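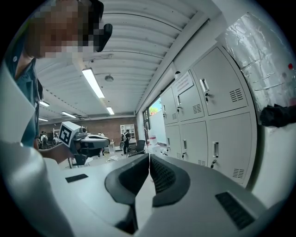 Search articles Search Go

The Room Before the Shift: How Wirkstead Reconsidered Its Lockers

In most workplaces the changing room is the last space to be drawn and the first to lose floor area when a budget tightens. Wirkstead, the contract assembly firm, followed that pattern for many years. When the company moved its operations to the Fleltivard site, the staff room was given a strip along an inner wall and whatever cabinets had survived the previous address.

The decision to begin again came from Hanne Hauksdóttir, who manages facilities at the site. In June she asked employees to write down what they did between arriving and starting work. Almost 200 replied. Many described standing on one foot to change shoes. Others kept their bags beneath workstations, having found no locker with a working key.

"We had been treating storage as a question of how many doors would fit on a wall," Hauksdóttir said. "The replies were mostly about sitting down."

The design was assigned to Ingvar Bach of the interiors practice Verum. Mr. Bach proposed light gray metal lockers with flat doors, divided between an upper and a lower row, with recessed handles that would not catch a sleeve or a strap. Each employee was to have one compartment, assigned by name and retained for as long as the person remained at the site. The earlier practice of claiming any open door in the morning was discontinued.

Keys were debated at length. Combination locks were tested for 12 weeks and were disliked by the night crew, who found the dials hard to read. The firm returned to keyed locks and now holds a spare for every compartment in the shift office.

Ventilation was a further concern. Work shoes and damp coats had given the old room a smell that visitors remarked upon, and Mr. Bach specified slatted openings in the tall doors so that air could pass through. Employees are asked to leave the slots uncovered and to take wet clothing home at the end of the day.

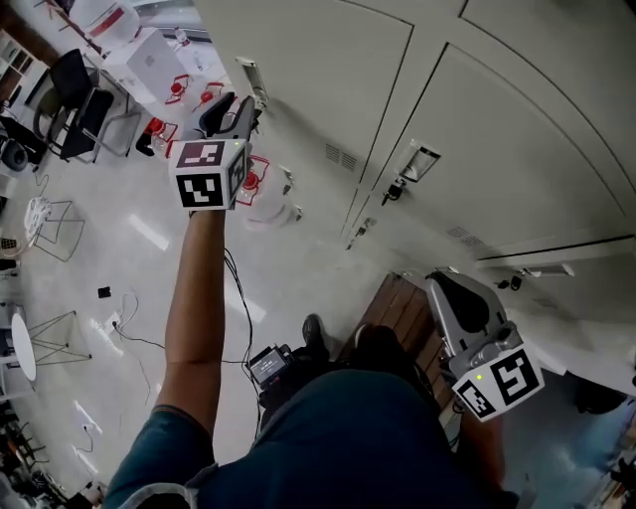

Tall gray cabinets with slitted ventilation grilles, and the slatted bench beside them.

The bench was the least expensive item in the plan and has drawn the most comment. It is wooden, with brown planks set slightly apart, and it stands close to the cabinets so that a person may sit and reach a lower compartment without rising. Lozano, the joinery firm engaged for the work, delivered the first bench at a height that proved too low for several older employees. It was returned and rebuilt within 2 weeks.

Pale floor tile was chosen over the dark vinyl used elsewhere in the building. The cleaning staff had asked for a surface on which dirt could be seen. The tile shows every footprint in winter, and an additional mat has been requested for the corridor door.

Certain matters remain open. The upper row is difficult for shorter employees, and exchanges of compartments are handled individually by the shift office. Hauksdóttir has also asked for hooks near the entrance, a request now in its third round of review. Verum is to submit revised drawings before the coats come out again.

Related articles
Where the Lunch Table Went
Night Crews and the Quiet Corridor
Choosing a Floor That Shows the Dirt
The Return of the Coat Hook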